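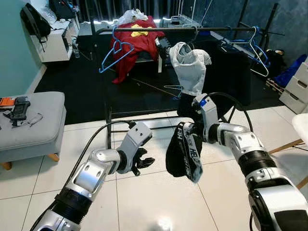
I've been asking around for months about home tidying kits, and the one I kept hearing about was Sernadeo, a two-arm package you buy with the software already loaded. So I got on a call with the woman who runs setup for them, and we ended up talking for well over an hour (mostly about laundry, which I did not see coming). I told her that if I were selling robot arms I'd demo them on a neat stack of folded towels. She laughed. "Everybody does towels! Towels are rectangles. Give me a clothes rack with a plastic bag dumped on top of a red shirt and hangers going every which way, and then we can talk." Her favorite test item is anything small, black and floppy, the kind of thing that dangles from one gripper like a cap while the other hand hangs there empty, waiting for its turn.

I asked her what makes black fabric such a pain. "You lose the edges," she said. "Black fingers, black cloth, black rack behind it. From the head camera it can all turn into one blob." The fix in the current version, which they call Skilitz, is to lean much harder on the wrist cameras once the fingers get close. Trim helps too, and so does lettering. She told me she now gets oddly happy when a customer owns clothes with writing on them.

Then we got to money, and here I'll just give it to you straight. The kit is $3,654, and that covers both arms, the grippers, the cameras and the first year of updates. The rolling base is another $1,050. "People wince at the base," she admitted. "If your rack stays in one room, skip it. I tell them that on the phone and my boss hears me do it."

I also wanted to know how long it takes before the thing is any use. Her answer was longer than I'd hoped. Setup is an afternoon, fine, but then you guide the arms through each chore yourself, and she asks new owners for 41 good runs of a chore before they let it try alone. Forty-one! I asked where that number came from and she said it was the point where her own kit stopped dropping socks, and they never found a reason to change it. 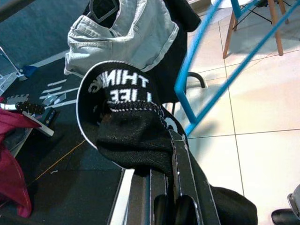 Wrist view, black knit item at the fingers, with the lettering reading backward.

We spent a good while on inside-out clothes, which is my personal laundry nightmare. "A person sees backward letters and knows right away," she said. "The software had to be taught that." For now the kit will set an inside-out piece aside and leave it for you. Turning it right side out is on the list for the Rullorus update, planned for October, and she wouldn't promise me it'll make it. Denim is easier, by the way. It has some stiffness to it and the seams give the fingers something to grab.

What doesn't it do well? She had an answer ready. Thin plastic hangers slide around on the rail, and shiny tile floors throw reflections that can confuse the cameras late in the day. She tells people to close the curtains. The arms are also slow, and an 8-piece load takes her longer than I'd spend on my whole basket.

I asked if she uses one at home. She does, in her apartment in Villanueva, mostly for the stuff that piles up on the rack between washes. "I still fold my own sheets," she said. "Ask me again after the update."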